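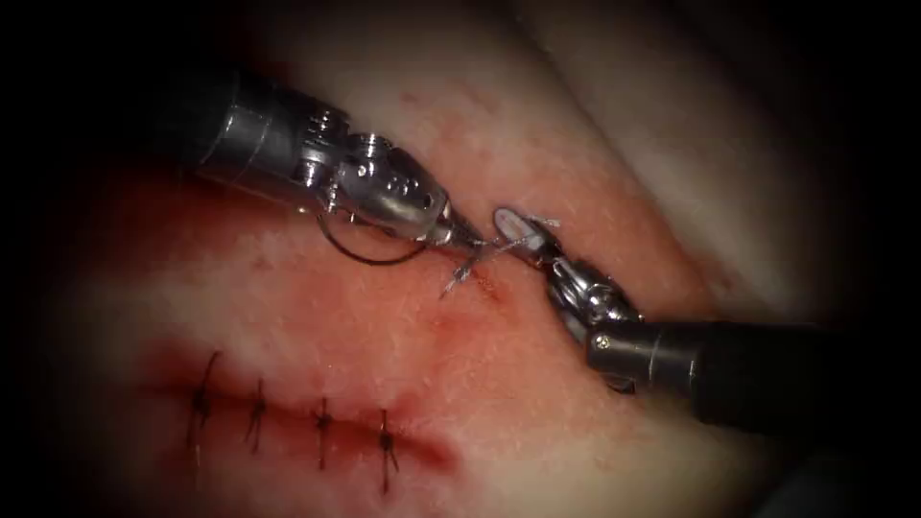 Closing practice on the tissue pad at Skernwood: four stitches tied, white thread between the two instruments.

Hi Jussara,

October's update on the Heltlow money, a bit late, sorry! The suturing program is running in the Skernwood training room and we've logged 190 practice closures so far. You paid for 200 by the end of the grant, so we're in good shape on that one.

What I really want to tell you about is the staff, because that's where most of my month went. We have 19 people on the rota and 11 of them are now signed off to supervise the arms by themselves. Tekle Seyoum was one of the first, and he's rewritten half our checklist (it needed it). The job has changed more than I expected - people who used to spend a whole afternoon tying knots by hand now sit at the console, watch thread tension and decide when to step in. Some love it. A couple of the older hands told me they miss the sewing and worry they'll get rusty, so we've put a manual hour back in every shift, starting at 8 in the morning before the console is switched on.

Thread handling is still our weak spot. Fraying slows us down, and the Redthorpe team is testing a gentler grip setting for us. Frota have also promised new console chairs, which will make everyone very happy!

Spending is on track except for needles, where we're over. I'll send the sheet separately - could we move a little across from travel to cover it?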